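# シミュレーションセルの再調整メモ(11月)

放置していたキッチンのセルを直した。カウンターの上は前の設定のまま。 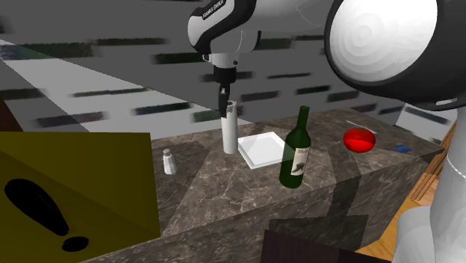
*白いカップの上で止めたところ。グリッパーは真下向き。*

症状は、カップをつかみに行くと指先が奥へずれること。最初は把持の力を疑って値をいじったが、変わらなかった。原因はツール座標のオフセットで、グリッパーのモデルを差し替えたときに古い値が残っていた。ずれは12ミリ。

やったこと。

- 手先のオフセットを入れ直す
- カップの衝突形状を作り直す(中が詰まった円柱になっていた)
- 接近の高さをカップの縁基準に変更
- 乱数シードを2626に固定

衝突形状はNeema Lyimoさんに言われるまで見ていなかった。見た目のメッシュは中空なので気づきにくい。

直したあと16回続けて回し、落としたのは一度だけ。そのときは指がカップの縁に当たっていた。接近速度を下げれば済みそうだが、まだ試していない。

設定ファイルはAseroのフォルダに置いた。古いほうも消さずに残してある。次は皿。縁が低くて上からだと指が入りにくいので、姿勢から考え直す。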